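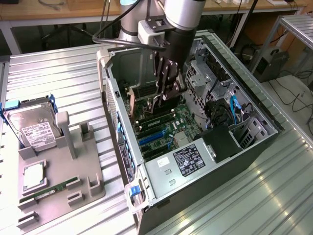 Trallitz Repair Shed / Desktops Bench

Questions we get about old desktop towers. Last tidied up in April, if something is out of date tell Henrike.

What can I bring?
Desktop towers, any make, working or not. No laptops on this bench, no printers, no monitors. Limit is 4 towers per household per visit. If you've got an office clear-out ring first, we had 57 turn up in one go and nowhere to put them.

Do I need to take the drive out before I bring it?
Up to you. Plenty of people do. If it's in a coloured caddy, like the blue one in the photo, squeeze the sides and slide it out, caddy and all. Unplug both cables first. If it won't shift don't force it, bring the lot and we'll do it with you watching.

What happens to my files?
Drives get wiped or drilled, you choose on the form. No form, no wipe, it sits on the shelf. We can't get photos back off a dead drive. Please stop asking Friederike, she did it once as a favour.

How do I get the side off?
Power lead out of the wall. Lie the tower down flat so the board is at the bottom and facing up at you. Most office machines have a latch or a lever, older ones have two screws at the back. Panel slides back a bit and then lifts. Keep the screws in a cup.

Why do you work with the case on its side?
Easier to see, and nothing drops down behind the board. Memory goes in with a straight push downwards, much harder on a case that's standing up and wobbling.

Can I just add more memory?
Usually yes. Has to be the right kind for the board, the notch in the bottom edge must line up with the bump in the slot. Clips open, stick in, press both ends untill they click. If the machine beeps at you afterwards, take it out and try again, nine times out of ten it isn't seated.

Which slot?
Look at the sticker inside the panel, if it's still there. Otherwise the manual. Colours mean different things on different makes so don't go by ours.

Where do I put the parts while I'm working?
Not on the carpet. Use the grey holder on the bench: processor goes in the square recess, memory in the long slot, drive upright at the back. At home an egg box does for the small stuff. Don't stack anything on a processor and keep your fingers off the underside.

Can I open the power supply?
No. Not even unplugged. If it's faulty the whole box comes out and goes in the Flarkmont crate by the door.

The plastic duct near the power supply, do I need it?
Yes, put it back. It guides air. People leave these off and then come back saying the fan is loud.

Do you sell parts?
Tested memory and drives, small donation. We have roughly 200 sticks in the drawers, sorted by type (mostly). Cables free. No processors by post.

Do I need to book?
Not for dropping off. For a seat at the bench yes, email Chrysoula Katsaros with the make and model and what you want doing. One tower per seat. Under-16s with an adult please.

Can you come and collect?
Only in Trallitz itself, and only if you realy can't carry it. Ask for Edeltraud Nolte. Ground floor pick-ups, no stairs.

Mine isn't on this list, who do I ask?
Henrike Dreßler, or the notebook on the counter. We read it most weeks.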